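4.2 A demonstração em simulação

O dia aberto do laboratório de Savordale, realizado em Aug 4, 2024, foi planeado com o otimismo que caracteriza os documentos redigidos em junho. O plano previa duas estações, um percurso com setas no chão e uma duração média de visita que, em retrospetiva, só seria exequível se os visitantes não fizessem perguntas. Fizeram-nas. Registámos 37, das quais 22 diziam respeito à estação simulada, e é sobre estas que incide a presente secção.

A estação simulada, designada internamente por Nokow, projetava numa parede a célula virtual em que desenvolvemos as tarefas de manipulação. O visitante escolhia uma tarefa numa lista, premia um botão e assistia à execução. Não havia vidro de proteção, nem fita amarela, nem o colega de colete refletor que, na estação física (secção 4.3), passou a tarde a pedir às crianças que recuassem um passo. Em contrapartida, havia uma parede, e a parede teve de competir com o café servido no corredor.

A célula foi modelada em torno de um FANUC CRX-5iA com garra, colocado sobre um tapete escuro. A Figura 3 mostra a disposição empregada durante a visita: a placa de tarefas, azul-clara, com os seus blocos de faces coloridas, e, mesmo ao lado, o dispositivo de aperto. As cores dos blocos foram escolhidas para que se pudesse pedir em voz alta «o vermelho» ou «o amarelo» sem recorrer a coordenadas, hábito que os autores têm e que o público, compreensivelmente, não partilha.
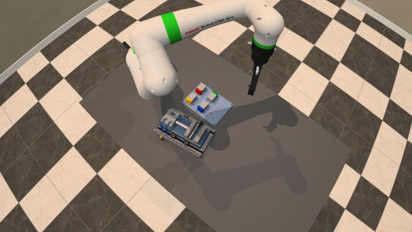 Figura 3. Célula simulada da estação Nokow, com o braço sobre o tapete, a placa de tarefas e o dispositivo de aperto.

Nanami Honda discordou desta opção, e pediu que a discordância constasse do artigo: uma simulação, observou, nunca deixa cair nada em cima do pé de ninguém, e um público que só vê a simulação sai convencido de que a robótica é uma disciplina silenciosa e bem iluminada. Propôs que cada tarefa fosse apresentada primeiro no equipamento físico, com as suas hesitações, e só depois na parede.

A objeção é justa e chegou tarde, quando as setas já estavam coladas. Mantivemos a ordem prevista, isto é, primeiro a parede e depois o robô. O efeito que Honda antecipava verificou-se com uma pontualidade irritante. Dos comentários recolhidos à saída, os mais frequentes referiam-se à lentidão do braço físico, que se movia dentro dos limites de velocidade fixados para a presença de público, enquanto o seu homólogo virtual não tinha público algum a recear. Um visitante sugeriu-nos, com evidente boa vontade, que comprássemos o da parede.

Quanto ao conteúdo, as perguntas feitas na estação Nokow dividem-se mal em categorias, e por isso limitamo-nos a referir as que alteraram o nosso trabalho. A primeira, repetida em várias formulações, foi se o robô «sabia» onde estavam os blocos. Na demonstração, sabia: a posição era lida diretamente do estado do simulador, pormenor que o guião omitia e que passámos a declarar logo no início. A segunda foi o que aconteceria se alguém mudasse a placa de sítio. Não tínhamos previsto essa possibilidade na interface. A versão seguinte inclui um comando para rodar e deslocar a placa, pedido durante anos pelos nossos alunos e concedido numa semana a uma desconhecida.

Para os ensaios prévios foram executados 1,120 ciclos da tarefa de colocação, sem operador, no servidor Dundamitz. Esses ciclos serviram para detetar trajetórias em que a garra passava demasiado perto do dispositivo de aperto, e 4 delas foram retiradas da lista apresentada ao público. O critério de exclusão seguiu a margem de Bodnár, tal como definida na secção 3, com a tolerância alargada para acomodar a nossa falta de coragem.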